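Opinion | Housing & Home Life
Search articles, authors, topics
14 shares | 5 comments

A Laundry Needs Somewhere to Put the Basket

By Omar Kassab

The Dellesdale Tenants' Forum has been asked to comment on the draft standard for shared laundry rooms, which the housing board at Zerkbridge intends to adopt next March. The draft runs to 16 pages. It deals thoroughly with drainage, electrical supply, ventilation and the hours during which machines may be used. It gives one sentence to the question of where a resident is expected to put the washing before it goes into the machine and after it comes out. I wish to argue that this sentence is inadequate, and that the matter deserves a section of its own.

The sentence reads: "Adequate circulation space shall be maintained in front of each appliance." Circulation space is necessary, and I do not dispute it. It is, however, a description of floor. A person who arrives with a full basket and finds only floor must bend to set it down, bend again to take out each armful, and bend a third time to lift it when the work is done. For a resident with a bad back, or one who is expecting a child, or one who is simply past seventy, this is the hardest part of the wash. The machine does the rest.

It is common for those who design such rooms to assume that the top of the machine will serve. On this point I must differ. A front-loading machine has its door near the ground, and a basket placed on top of it is as far from that door as it can reasonably be. The resident lifts the washing to chest height only to bring it down to knee height a moment later. A surface at the height of an ordinary seat, standing close to the machine, spares most of that effort.

Residents arrived at this conclusion long ago, and without a standard to guide them. They use a chair. 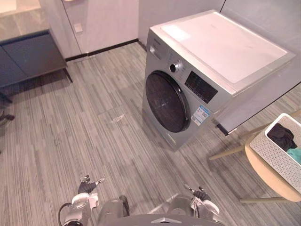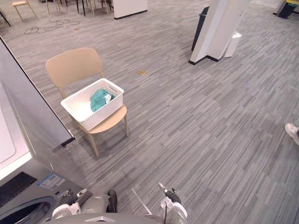 A perforated white basket, raised to seat height beside the machine.

Reading time: 5 minutes

The arrangement has much to recommend it. The basket is off the carpet, a small load can be reached without kneeling, and the seat can be moved to whichever side of the door suits the person using it. It costs nothing where the chair is already owned. I would add that a basket with open sides is the better choice for this purpose, as it is light and lets air reach damp cloth.

There are nevertheless objections to leaving the matter to household ingenuity. A rounded seat was not made to hold a rectangular basket, and where the basket is longer than the seat is deep it will project over the front. A teal cloth and one or two small items will do no harm in that position. A full load of wet towels may well tip the basket, and possibly the chair with it. In a private home that is an inconvenience. In a room shared by many households it is a hazard for which the board would be answerable.

Carpet also calls for a word. The draft is silent on floor coverings, and several of the smaller rooms at Dellesdale were carpeted when they served other purposes. Carpet is pleasant underfoot and quiet in the evening, but a basket of wet washing set down on it will leave its moisture behind. Where the carpet is to remain, the case for a raised surface is stronger still.

The Forum's proposal is modest. Each shared laundry should contain one low, level stand for every 3 machines, broad enough to take a full basket with nothing hanging over the edge. The joinery workshop at Karaki has quoted £300 for a set sufficient for our largest room. The Dunix building, which is managed separately, put in similar stands last year and has kept them.

It has been put to me that a standard should confine itself to essentials, and that furniture is a matter of taste. I accept the principle – regulations which attempt to govern everything are seldom read. Yet the draft finds room for the colour of the signs and the typeface in which the hours of use are to be printed. A resident can manage with an ugly sign. The same resident cannot easily manage a heavy basket with nowhere to put it.

The Forum therefore asks the board to replace the present sentence with a short section on working surfaces, and to invite residents who do the washing themselves to comment on the wording before it is adopted. Written responses may be left at the Dellesdale office.

5 comments | Share this article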